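公共材料桌上的滴瓶该怎么收：对“按色归位”方案的一次检验

设计基础实践课 期末项目报告
组员：千叶节子、菊池达也、Maëlle MacPherson
指导：木下安夫
提交日期：8月29日

一、我们为什么不太相信这个题目

题目是发下来的，原话是“以色彩管理改善公共材料桌的取用效率”。木下老师在第一次讨论时说，往届有小组做过类似的东西，海报很漂亮，贴了一圈彩色标签，学期结束以后标签还在，瓶子早就不在标签旁边了。我们去看了那张桌子，情况和他说的差不多。标签翘起了边，“蓝系”的格子里放着一卷胶带和半块橡皮。

所以这份报告从一开始就带着怀疑。收纳类的文章我们读了一些，里面的结论几乎都是“整理以后找东西更快”，可是很少有人说清楚是谁在找、找什么、和什么时候比。刚整理完的那一天当然快，整理的人自己来找更快。我们想知道的是另外一件事：一个没有参加整理的人，在整理完几个星期之后，走到桌子前面，能不能拿到他要的那一瓶，用完之后会不会放回去。

题目里的“效率”两个字我们也不喜欢。菊池在开题时建议改成“取用和归还的可靠程度”，老师同意了，但是课程网站上的题目没有改，封面上两种说法都出现过，在这里说明一下。

二、对象和范围

材料桌在石田楼（Ishida）一层，靠墙，供染色、模型上色和版画三门课共用。桌上的东西很杂，刷子、量杯、纸巾、遮盖胶带都有，我们只处理滴瓶这一类。

滴瓶选作对象，理由很实际。它小，容易滚，容易被顺手带走，而且外形彼此非常像。我们面对的瓶子大多是尖嘴瓶盖，瓶身颜色很深，从侧面看不出里面还剩多少，也不容易看出是什么颜色。瓶身上的标签窄，字小，桌边的光线一差就读不出来。能一眼分辨的只有瓶盖的尖头。一部分瓶子的尖头是彩色的，另一部分整个盖子都是白的。

后面这一句是整个项目里最麻烦的地方。课上发的任务书默认“每个瓶子都有颜色”，于是“按颜色归位”听上去理所当然。我们把桌上的瓶子看了一遍以后发现，白盖的瓶子不属于任何一个颜色组，而它们恰恰是用得很勤的那一批，里面装的是稀释剂、媒介液一类的东西。任何只按颜色分的方案，都等于把它们丢在方案外面。

不在范围内的内容：药品安全分类（实验中心有自己的规定，我们没有资格改）、过期处理、采购。曾经有同学问我们能不能顺便管一下刷子，我们拒绝了。

三、现有的说法和我们的疑问

3.1 “颜色比文字快”

这个说法到处都能看到，我们部分同意。在桌子前面站着、手里拿着调色板的人，确实会先看颜色。问题在于他看的是哪里的颜色。瓶盖尖头的颜色和瓶子里颜料的颜色未必一致。千叶找到过一瓶，尖头是绿的，倒出来偏蓝，看样子是有人换过盖子。盖子一旦被换过，颜色越醒目，错得越快。

还有一点，尖头很小。从上方看，它是一个点；从侧面看，只要容器的壁稍微高一些，它就只剩一个顶，或者完全看不见。市面上推荐的“高壁收纳盒”对滴瓶来说可能正好适得其反。

3.2 “一物一位”

分格的架子能让每个瓶子有固定的位置。我们承认它在厂家的宣传册里很好看。我们向 Mirnum 要过一份分格瓶架的报价，按材料桌的尺寸做下来是2,504元。对一门课来说，这个数字不能说不能接受，但是需要有证据支持，而厂家能给的证据是一张整理前后的对比图。前面那张图乱得有点过分，我们怀疑是专门摆出来的。

另外，“一物一位”要求瓶子的种类和大小不变。材料桌每学期都会换一批瓶子，上个学期的瓶底比现在的粗，如果当时做了分格架，今年就要重新做。

3.3 “透明容器一目了然”

很多文章推荐透明或半透明的容器。我们对“一目了然”四个字有保留。半透明的壁让你知道里面有东西，至于是什么东西，常常看不出来。带颜色的半透明容器还会把里面东西的颜色也染上一层。如果归位的依据就是颜色，用一个有颜色的箱子来装，听起来就有些自相矛盾。Maëlle 坚持要试一下，她认为实际使用时大家是从上面往里看的，侧壁的颜色影响不大。这一点后来成为我们测试的内容之一，结果写在第六部分。

四、方案

我们最后比较了三种做法，都尽量简单，因为复杂的做法在没有人盯着的时候活不下来。

甲方案：维持原状。瓶子直接立在桌面上，旧标签保留。

乙方案：按色分组。桌面上用遮盖胶带划出区域，每个区域贴一张 Curkis 标签机打出来的色名，瓶子立在对应区域里。

丙方案：单箱收纳。一个无分格的宽口箱放在桌子中间，瓶子直立放入，不按颜色排列。用的人从上方看尖头找瓶子，用完放回箱里，位置随意。

丙方案在讨论时遭到的反对最多。它看上去像是放弃整理。菊池说，如果交上去的结论是“买一个箱子”，老师会觉得我们什么都没做。我们把这句话记在了会议记录里，后来老师看到了，批了一个问号。

箱子用的是 Fladus 的橙色半透明塑料箱，宽口，底部略收。选它没有经过什么比较，它就在储藏间里，洗一洗就能用。严格说来，这是本项目的一个缺陷：如果丙方案效果好，我们无法确定是“单箱”这个做法好，还是这个箱子的高度碰巧合适。

白盖瓶子在三个方案中的处理如下。甲方案不处理。乙方案单独划一个“无色”区。丙方案里，白盖瓶子不进箱，立在箱子外面。最后这一条是 Umut Akbulut 提出来的。他是上一届的学长，负责石田楼的开放时段，平时看着大家怎么用这张桌子。他的理由是，拿稀释剂的人通常手里已经有颜料了，没有第二只手去翻箱子。

我们当时觉得这条理由太随意，没有数据，但还是采用了，因为也没有数据说它不对。

五、方法

5.1 记录方式

每个方案在桌上实行一段时间，方案之间把桌面清空一次，重新摆放。桌边放一本登记簿，请使用者取瓶时写下要找的颜色或名称，归还时打勾。登记是自愿的。整个项目期间，登记簿一共留下310条可用的记录。写得看不清的、只写了一个字母的、画了一只猫的，都没有计入。

自愿登记有明显的偏差，愿意写字的人大概也愿意把瓶子放回去。我们讨论过要不要改成组员蹲守观察，试了一次，效果很差。有人在旁边看着，大家把瓶子放得比平时整齐得多，还有人问我们是不是哪里做错了。于是作罢。

5.2 找瓶测试

除了登记簿，我们另外请了没有参加过整理的同学做找瓶测试。测试者站在桌前，听到一个颜色名称以后开始找，拿到手里为止。每一位测试者在每种方案下各做3次，颜色由抽签决定。测试者在两种方案之间可以休息，整套做下来将近40分钟，后半段明显有人不耐烦，这对排在后面的方案不利。我们把方案的顺序打乱了，但是人数有限，不敢说完全抵消。

“拿到手里为止”这个标准一开始没有定好。有的测试者拿起一瓶看看又放下，再拿另一瓶，我们争论过算不算找到。后来规定以测试者自己说“是这个”为准，说错了也算完成，另外记为拿错。这样处理以后，“快”和“对”是分开的两件事，我们认为这比单看时间诚实一些。

5.3 归还情况

开放时段结束以后，由当天值日的组员去看一次桌面，记下三件事：瓶子是否都在应在的地方，有没有倒着的，有没有不属于这里的东西。第三件事原来没有打算记，后来发现箱子会吸引别的东西，就加上了。

六、结果

先说清楚，我们没有做显著性检验。统计课的老师看过我们的设计以后建议不要做，他说这样的样本做出来的数字只会让报告看起来比实际可靠。以下都是定性的描述，凡是写“多数”的地方，都可以回登记簿去查。

6.1 找得快不快

乙方案在第一次测试中最快，这和所有文章说的一样。它的优势在后面的测试里缩小得很快，因为胶带区域里的瓶子已经开始串位。测试者相信标签，先去标签写着“红”的地方找，找不到，才去看其他区域。甲方案下没有人相信标签（旧标签早就没有信用了），大家直接扫视整张桌子，反倒没有这一步弯路。

丙方案的表现居中，而且从头到尾变化不大。测试者的动作几乎一样，走近，低头，看一圈尖头，伸手。没有什么可以相信，也就没有什么可以被误导。我们不想把这一点说得太好听，因为箱子里瓶子挤在一起的时候，靠近箱壁的瓶子会被旁边的挡住，矮一点的瓶子尤其如此。有一位测试者要找红的，拿了两次都是偏橙的，第三次才看见贴着箱边那一瓶。

6.2 拿得对不对

拿错的情况集中在相近的颜色之间，红和橙红，粉和偏红的粉。三种方案都有，我们没有看出哪一种更能避免。任务书里设想的“色彩管理减少错误”，至少在我们的桌子上看不到。乙方案还出现了一种特有的错误：瓶子放错了区域，测试者按照区域去认颜色，拿着一瓶橙红色尖头的说“是红的”，原因是它站在“红”的胶带里面。

深绿和黑在傍晚的灯光下也很难分。瓶身本来就接近黑色，尖头再深，从上面看就是一团。要是由我们来重新选瓶子，不会选深色瓶身，但是避光储存有避光储存的要求，这一点轮不到我们来选。

6.3 放不放回去

三种方案之间差别最大的是归还。甲方案下，瓶子散在桌子的各个角落，有的跟着人去了别的桌子。乙方案前几天很整齐，之后区域之间的界线就没有人理会了，胶带上沾了颜料，Curkis 标签掉了一张，掉的那一张我们故意没有补，想看看有没有人会补。没有人补。

丙方案下，彩色尖头的瓶子多数回到了箱子里。放的位置当然和取的时候不同，可是方案本来就不要求位置。它的“成功”有一部分是定义出来的：要求低，达标就容易。千叶在组内讨论时专门提出这一点，我们同意写进来。一个只要求“扔回箱子里”的规则，得分高于一个要求“放回正确格子里”的规则，这件事本身说明不了太多。

要公平地比较，得看要求降低以后损失了什么。损失的是寻找时的一点时间，以及桌面看上去的整齐程度。对后者，使用者似乎不在意，来参观的人在意。

6.4 箱子的颜色

Maëlle 说对了一半。从上方看，尖头的颜色基本不受箱壁影响，没有测试者抱怨过。从侧面看就不行了，橙色的壁发雾，里面的瓶子只剩一点暗影，坐在桌边的人想凭侧面判断箱里有什么，基本是猜。木质桌面有一点反光，箱子的橙色还会映到下面的桌板上。我们担心过这层橙色会干扰附近试色纸的判断，问了几位同学，都说没注意。

6.5 箱外的白盖瓶

这是我们事先最不看好的一条规则，结果和预想的相反。白盖瓶子放在箱外，使用者找它们几乎不用停顿。归还时也很少有人把它们放进箱子。至于它们在箱外的哪里，就完全没有规律了，有时挨着箱子，有时到了桌边。我们没有给它们划位置，因此也不能怪使用者。

Umut 看过结果以后很高兴。我们提醒他，这也可能只是因为白盖瓶子数量少，目标明显，放在哪里都好找，和他的“第二只手”理论没有关系。他不接受。双方都拿不出进一步的证据，就写到这里。

七、丙方案在桌面上的样子

以下说明供接手这张桌子的同学参考，也方便读者判断我们说的“看尖头找瓶”到底能看到多少。

箱子放在桌子中间，彩色尖头的瓶子直立在箱里，瓶口一端高出箱沿的程度不一样。绿色尖头的露得比较充分，它后面那个红色尖头就被遮住了一部分。粉色的也清楚，可是旁边偏红的粉色小尖只勉强冒过箱沿，从侧面很容易漏掉。橙红和黑紧挨着，这两个倒不会混。两个白盖深色瓶子留在箱外，一个在箱子前面靠右，一个离得远些，接近桌子左边。

我们原先写的规则里有一句“所有尖头应高出箱沿”，照着这个情形看，这句话是一厢情愿。瓶子高矮不一，箱子只有一个深度，除非在箱底垫东西，否则总有几个露不出来。垫板我们试过硬纸板，沾湿以后就软了，撤掉了。

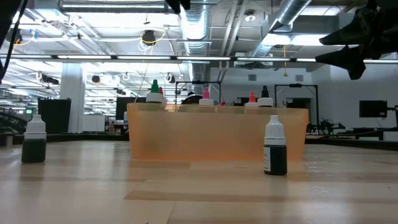
八、讨论

8.1 我们能说什么

在这张桌子上，对这一批瓶子，在有人自愿登记的条件下，不分格的单箱加上箱外的白盖瓶，比胶带分区维持得久。这句话里的每一个限定都不能去掉。

我们不能说单箱“提高了效率”。找瓶的时间没有比分区方案的最好成绩更短。我们也不能说颜色标识没有用，因为丙方案仍然完全依赖尖头的颜色，只是把颜色留在瓶子上，没有再复制到桌面上去。我们猜测，乙方案的问题出在同一个信息存在于两个地方，瓶盖说一种，胶带说另一种，时间一长两者必然对不上。这是猜测，没有单独检验过。

8.2 我们没有做到的

没有换箱子。前面说过，箱子的高度和结果分不开。理想的做法是再找一个矮一些的和一个无色的，各实行一段时间，但学期不够长。

没有核对瓶子里的内容。尖头颜色和实际颜料不一致的瓶子有多少，我们只知道有，不知道有几瓶。如果这种瓶子很多，那么整份报告里“拿对”的含义都要打折扣。木下老师认为这是最严重的一处，我们没有异议。

没有跟踪假期之后的情况。材料桌真正乱起来，据 Umut 说，是在换课的时候，一批人走了，另一批人不知道规矩。我们的测试全部在同一批使用者中完成，正好避开了最难的部分。

登记簿本身也改变了行为。有同学告诉我们，他看见簿子才想起来要还瓶子。簿子撤走以后会怎样，不清楚。

8.3 关于那份报价

课程方面问过我们，是否建议购买 Mirnum 的分格架。我们的意见是暂时不买。手上的结果没有一条支持它，也没有一条反对它，我们根本没有测过分格架。如果有人要拿这份报告作为“学生研究证明不需要分格架”的依据，那是误读。

九、给下一组的建议

瓶盖先查一遍，再谈按色归位。拧错的盖子换回来，或者在尖头和标签不符的瓶子上做个记号。

旧标签要撕干净。我们留着甲方案的旧标签是为了比较，平时没有理由留着。

箱子里不放别的东西。登记期间，箱里先后出现过笔帽、橡皮塞和一把小刮刀，每出现一样，后面就会跟来第二样。

白盖瓶要不要固定位置，请你们来试。我们的建议是先试一个很小的托盘，但如果托盘里也开始堆东西，就请撤掉，不要再加第二个托盘。

找瓶测试请缩短，或者拆成两次做。后半段的数据我们自己都不太愿意引用。

如果可以的话，在11月换课那段时间记录，那时候的结果会比我们的难看，也更值得看。

十、分工

千叶节子：登记簿的设计和整理，第五、第六部分的初稿。
菊池达也：方案设计，找瓶测试的主持，第三部分。
Maëlle MacPherson：箱子的清洗和试用，第七部分，与厂家联系报价。
第八部分由全组共同讨论后写成，意见不一致的地方按讨论的原样保留。

感谢木下安夫老师在中期时要求我们删掉“显著改善”四个字。感谢 Umut Akbulut 在开放时段替我们照看登记簿，并且允许我们把他的反对意见写进来。

附记：登记簿原件存放在石田楼一层材料桌旁的抽屉里，需要查阅的同学请看完放回原处。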